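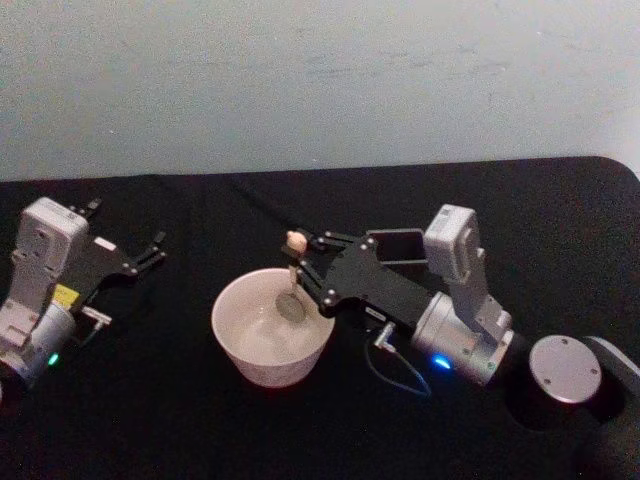

Stirring Water for Credit: Collecting Demonstrations for a Two-Arm Policy
Final report, team Bralila
Jin-sol Chae and Bok-nam Ahn

1. What we set out to do

Our proposal promised a policy that could cook. Our advisor crossed out "cook" and wrote "stir." By the end of the first month we were glad of the edit. Stirring needs a steady grip, a circular motion inside a small opening, and some sense of when to stop, and it turned out that two adults with engineering coursework behind them could argue over that last part for a whole afternoon.

The plan was to record people driving the arms through the task, clean up the recordings, and train on what was left. Training took 11 hours on a shared machine. Everything else took the rest of the term.

2. Collecting the episodes

One of us drove and the other logged. An episode started with the tool already in the right gripper and ended when the driver called it, usually at 20 seconds. We used a small logging program we named Pumiseck, after a typo we never fixed, which saved joint positions, gripper openings and the camera streams under one clock. It crashed whenever somebody typed a comma in the notes field. Our notes from August are therefore one long sentence.

We kept 489 episodes. The rejects fell into a few piles: tool knocked against the rim hard enough to move it, driver sneezed, driver stirred beautifully with recording off. Bok-nam holds the record for the last category and has asked that the number be left out.

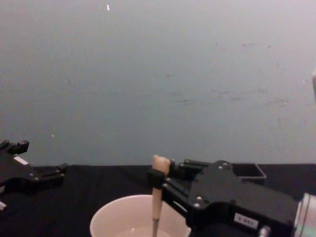

Grip height gave us more trouble than the stirring did. Early on we each held the tool wherever felt natural, and the policy learned a sort of average of two people's habits, a grip neither of us would have defended. We then wrote a rule: fingers close just below the rounded end, handle close to upright, lower end in the liquid before the first circle. The rule is dull and it helped more than anything else we tried. Having the fingers up near the top also leaves them above the rim, so the gripper body has some room to swing. The left arm has no job in this version. We recorded its joints anyway, and the model faithfully learned to do nothing with it - our best result by a wide margin.

3. Labeling

Each episode got a start mark, an end mark and a quality grade from 1 to 3. We graded separately and then compared. Jin-sol is a generous grader. Bok-nam is not. Where we differed by more than one grade we watched the replay together, in silence, and usually settled on 2.

4. Problems we would warn the next team about

Folds in the black cloth shift when someone leans on the table. Smooth it before every batch.

Drivers get better. Our first fifty episodes and our last fifty could be from different species, so shuffle before you split.

Do not name your folders "final." We have four.

5. What is left

The next team should vary the container position and give the left arm some work, perhaps steadying the bowl. Raw recordings and the grading sheet are on the lab drive under Bralila, in the second folder called "final."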